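Sorting Soft Toys with Two Arms: Project Report

Filed under: Student Projects / Robotics Software
4 min read
3 shares | 10 comments

Our project was the control software for a two-arm sorting cell. The arms pick plush toys off a table and place them on a short conveyor belt. The hardware was already set up when we started in October, so all of our work was on the planning and tooling side.

The software has three parts. Wuvstead is the planner. It takes a target toy and decides which arm should go for it. Juker sends joint commands to both arms and stops them if a command arrives late. Zisus is the logging tool, which we wrote last and should have written first.

Our first planner treated each arm separately. This was fine for toys at the far ends of the table, but near the middle both arms could plan a path through the same space. We added a shared zone over the center and a lock for it. An arm has to hold the lock before its gripper enters. 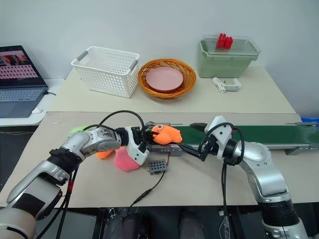 The lock fixed one problem and made another. If an arm took the lock and then failed its grasp, it kept the lock while it tried again, and the other arm waited. We set a limit of 4 tries. After that the arm backs out to its rest pose and gives up the lock.

Grasp points were harder than we expected. Soft toys change shape when the fingers close, so the point we picked from the camera was often wrong by the time the gripper lifted. We switched to the Hofstetter method from our course notes, which fits a rough outline to the toy and aims for the thickest part. It is slower but drops fewer toys.

Zisus recorded 1,696 grasp attempts in total. Most of the failures came from toys lying against each other, where the outline covered two toys as if they were one. We did not solve this. Splitting the outline by color helped when the toys were different colors and did nothing when they matched.

If we had more time, we would let the planner move a toy aside before picking it. We would also replace the single lock with smaller zones, so one arm could reach the belt while the other works on the table.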